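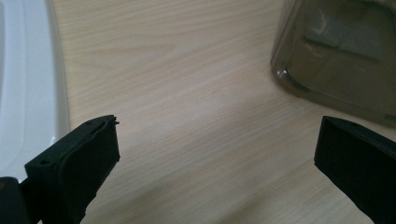

## 4. Table Surfaces and Length of Stay

The previous section dealt with seating and noise. We now turn to the tables themselves, and in particular to whether the color and finish of a tabletop had any bearing on how long readers stayed at it. Library planning guides give a good deal of space to table height, leg room and power outlets. Surface finish tends to get a line or two, usually under cleaning and wear. Readers in our study brought it up more often than we expected when we wrote the survey, and we added a follow-up question partway through the pilot.

### 4.1 Setting and materials

The 16 reading rooms in the Lindsay branch system were furnished over a long period and do not match. Older rooms have dark stained tables with a high-gloss coat. Rooms refitted under the Corkon contract have pale wood tops with a low-sheen finish. A few rooms have both, often side by side, where the refit money ran out before the last row of tables was replaced. These mixed rooms turned out to be the most useful to us. Light, heating, opening hours and staff are the same for both kinds of table, and readers can choose between them.

Both kinds of table are wood, and both show grain. On the pale tops the grain is the main visual feature, with fine, wavy lines and denser streaks in places (Figure 4). Even a smooth, slightly satin surface does not look the same all over under soft light. Part of it can appear brighter and more washed out, and the grain is harder to see there. We kept this in mind when asking about glare, and asked readers to report on the spot where their book or screen was, not on the table as a whole.

**Figure 4.** Pale wood tabletop with fine, wavy grain. The center of the surface looks brighter under soft light.

Two of the mixed rooms had been treated with Stirkora, a maintenance oil, in the summer before the study. Branch staff could not tell us which tables had been done and which had been skipped. We left both rooms out of the finish comparison but kept them in the overall counts.

### 4.2 Survey and observation

Paper forms were left at the front desk of each branch and the same questions were offered online through Cosus. We received 489 usable replies. Forms were set aside if the reader had not named a room, or had named a room without tables. Parents filling in a form for a child were asked to mark it, and those forms are reported in Section 6.

The observation part was simpler. An observer sat in the room for 45 minutes and noted when each table was taken and when it was left. Sessions took place in the morning, after lunch and in the early evening, with the evening session always held on a Thursday, when all of the branches stay open late. The observer did not speak to readers and did not record what they were reading or working on. A coat or bag left on a chair counted as the table being in use. This probably makes some stays look longer than they were, but we saw no sign that people saved seats more at one kind of table than the other.

A stay that ran past the end of a session was recorded as open. We did not try to guess how long it went on. For the comparison below, an open stay was counted as at least the time observed, and the analysis was then run again with open stays removed. The direction of the result was the same both times, although the gap between the two kinds of table was smaller in the second run.

### 4.3 Results

Stays were longer at the pale, low-sheen tables. The difference was clearest in the early evening, when the ceiling lights were on in every room, and weakest in the morning. In two rooms with north-facing windows there was no morning difference at all.

Survey replies point the same way, with some disagreement. Glare was the most common complaint about the dark gloss tops, and it came up mainly from people reading print. Readers using laptops mentioned it less. Several of them preferred the dark tables and said the pale ones were "too bright" next to a dim screen. Older readers were more likely to mention glare than students were. They were also more likely to say they had a regular table -- a point we return to in Section 5, as a regular seat makes any claim about free choice harder to support.

The pale tops drew complaints of their own. Pen marks and cup rings were named most often. One reader wrote that small pieces of paper, such as slips and clipped coupons, were hard to spot on a light surface. Another found the grain distracting when doing crossword puzzles. In the open comments, 40 readers said they had never noticed the table and had nothing to say about it. We report this figure as a caution against reading too much into the others.

### 4.4 Limits

Color and sheen changed together in our rooms. All the dark tables were glossy and all the pale ones were not, so we cannot say which of the two mattered. The pale tables were also newer, and a newer table may wobble less or have a cleaner underside. We checked for wobble in the mixed rooms by hand and found one loose leg, on a pale table, which was fixed before the sessions began.

Measured light levels would have helped. We had a single meter for the whole system and it was shared with the building survey, so readings exist for only part of the rooms and were taken in November, after most of the sessions were over. They are listed in the appendix but were not used in the comparison. A later study could refinish half the tables in one room to the same sheen and leave the stain alone. The branch system has agreed in principle to try this at the next scheduled refit.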